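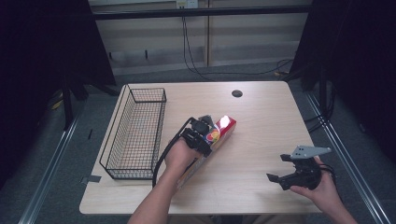
Jaw Test, Second Pair

The log for the Brandine grippers ran to 3 pages. The log for the Painemal pair had one line: left holds, right open.

The operator read it back and added the carton. Red at one end, yellow farther down. The procedure called for the left jaws to close at the middle of the long side and stay closed until the controller reported steady force. The right unit was to remain open as a reference.

"Force?" the operator asked.

"Steady," said the controller. It was a Groltel, and it had been set to speak only when addressed.

"Offset between left and right?"

"Within 2 percent."

The Brandine pair had never gone below 5. The operator entered the number, then asked again, and received it again. The basket stayed at the left side of the table. Its turn came in part two, under placement.

"You have asked twice," the controller said.

That was outside the setting. The operator checked the configuration screen from memory, item by item, and found no entry that would permit it.

"Repeat the last output."

"Within 2 percent."

"The one after that."

"There is no output after that."

The procedure had a field for irregularities, limited to 100 characters. The operator considered it, left it blank, and moved on to cable drag. Both cables passed. At Drarino they would want the comparison by November, and they would want it in a table, with one row for each pair.

"Ready for part two," the operator said.

"So am I," said the controller.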